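I've been a casual fiddler for 21 years, and I have bought more shoulder rests than I care to admit, so when a friend from my Cesdale music circle raved about the Patumeck I gave in and ordered one. I'm so glad I did! It sits snugly on the violin, the padding is soft (softer than my old Bako, which always left a mark on my collarbone), and I've played through 3 long evenings with it and not once had to stop and fuss. 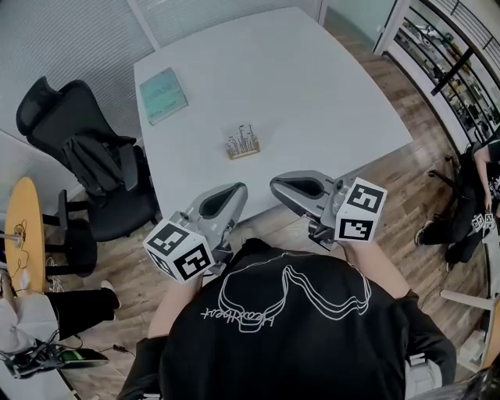

The feet took me a while to set, mind you. They turn stiffly at first – I had to go at them with a bit of cloth for grip – and the leaflet is printed so small I gave up on it. Once they were where I wanted them they stayed put, even through the slow pieces in our June concert, where I tend to sway.

My one grumble is that it won't fit in my case with the lid pocket full, so the rosin now lives in my coat. Still very happy with it.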